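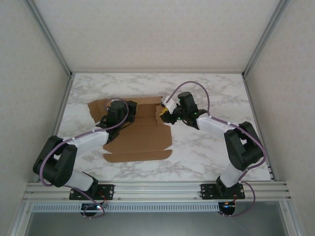

4 min read

Speaker notes: The Box Is Not Your Friend
Lakmal Matubbar, Vistgate small sellers' evening, March 26, 2018

Opening
Wait for the chairs to stop scraping. Thank Chie Fukuda for the room and for the biscuits, in that order.

Ask who here has a cupboard they can't open safely because of saved cardboard. Put own hand up first. My wife calls ours the archive.

Say what I do: I post teapots to people. Teapots are a spout and a handle looking for something to hit. I've been at it long enough to have opinions about tape, and tonight you're getting them for free.

The year of the big box
We began with one size of carton. It was cheap by the pallet and I felt very clever. Every order went out in it, including a single replacement lid, which travelled across the country like a pea in a wardrobe. Pause here. If no laugh, carry on briskly.

In one year we sent 3,641 parcels. Da-eun Maeng went through the postage receipts and worked out that a good share of our money had gone on moving air. She was nice about it. She used a coloured chart.

Slide: flat box. Talk about storage. Cartons arrive flat and take up very little room until somebody helpful makes up 100 of them in advance. Admit that it was me.

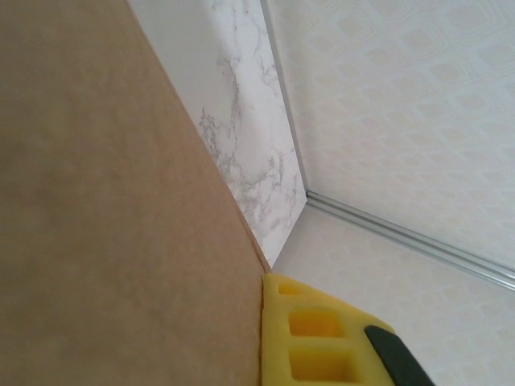
Things we tried
Fewer sizes, chosen by what people order. We settled on 4. I had argued for more and I was wrong, please don't tell Da-eun.

Paper padding in place of the foam bits. I still find foam bits in my good shoes.

Sakai, our supplier, will do a shallow carton if you ask. We never asked. It was in the catalogue the whole time, in a section I had labelled "boring".

Mention Miyuki Hattori's rule: close it, shake it, and if it talks back, open it again. Do the shake with the demo parcel. CHECK it's the one with no teapot in it.

A shallow, plain carton also suits a letter-size item, tea towels, saucers, the catalogue nobody requested. Don't print your logo on all sides. I did, and it cost more than the saucers.

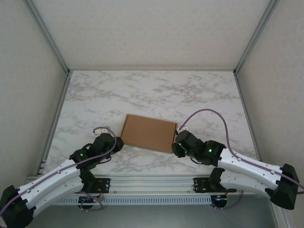 Questions I will be asked
Can you reuse old boxes? Yes, up to a point. Take the old labels off. One of ours went home to Genji Hoshino 2 times.

Which tape? Paper. Skip the long version unless someone looks keen.

What about breakages? Be straight: they still happen. Tell the gravy boat story if there's time, and stop before the part with the solicitor.

Finish by pointing at the biscuits. Take the demo parcel home this time.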